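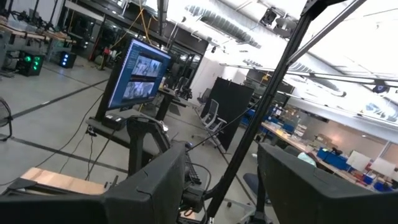

The Ferry Clerk

4 min read

My aunt left me her flat in Zarnberg and the job that went with it. The flat had one room above the ticket office. The job was selling tickets for the boat to Wustance, which ran twice a day in summer and when it felt like it the rest of the year.

I came in April with a suitcase and her keys. The key to the office was the smallest. Inside there was a stool, a till, and a drawer of unsold tickets held together with string. A single cost 76 and a return cost 300. I asked the captain why a return was so much more than two singles. He said my aunt had set the prices and people paid them. 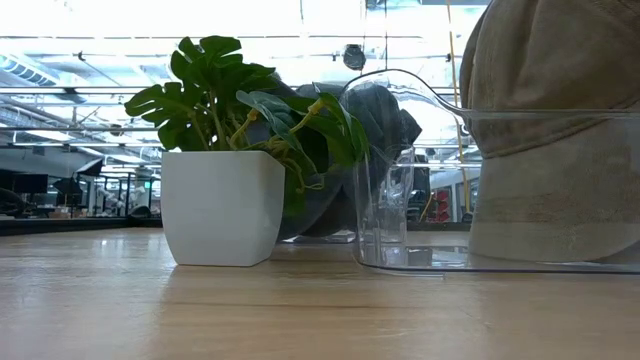
The Passenger

In my second week a woman came to the window before the morning boat and asked for a single. She had a coat over her arm and no luggage. I gave her the ticket and she went down the steps.

She was back at noon the next day with the same coat, and again she wanted a single to Wustance. I said she had gone there already. She said yes. I asked how she had come home and she said by the road, through Trunimier, which took 12 hours on the bus.

"There's a return," I said.

"I know there is. I used to buy it."

She put the coins on the counter. I asked what had changed. She said that with a return in her pocket she spent the whole crossing looking at the clock on the Wustance side.

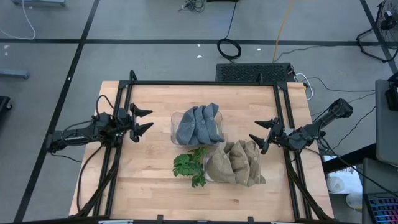 Page 2

I thought about this for some days. Then I took the tickets out of the drawer and went through the stubs. My aunt had written on the backs in pencil, mostly the weather. On one she had written: coat, single, did not ask.

The woman came again at the end of the month. It was raining and the captain was late. I tore off a single and pushed it under the glass, and she looked at me for a moment before she picked it up.

"Your aunt never asked either," she said.

"I did ask."

"Only the once."

The boat came in. I wrote rain on the back of the stub, put it in the drawer and shut the window for lunch.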